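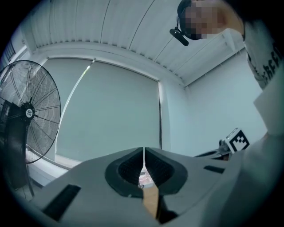
Hand-held gripper with its two black finger pads, and a marker cube behind it.

Call for participants: Vunberg manipulation study

The Vunberg project is looking for adults to record everyday tasks with a hand-held gripper. Our first round, 1495 demonstrations, showed that policies trained on many people's data dropped fewer objects than policies trained on one expert's. We now want to test this with 169 new participants.

Sessions run two hours, starting at 9:30 a.m., through November. No robotics experience is needed. You must be 18 or older and able to use both hands. Participants are paid at the end of the session.

To sign up, contact Qiuyue Jin, Room 301.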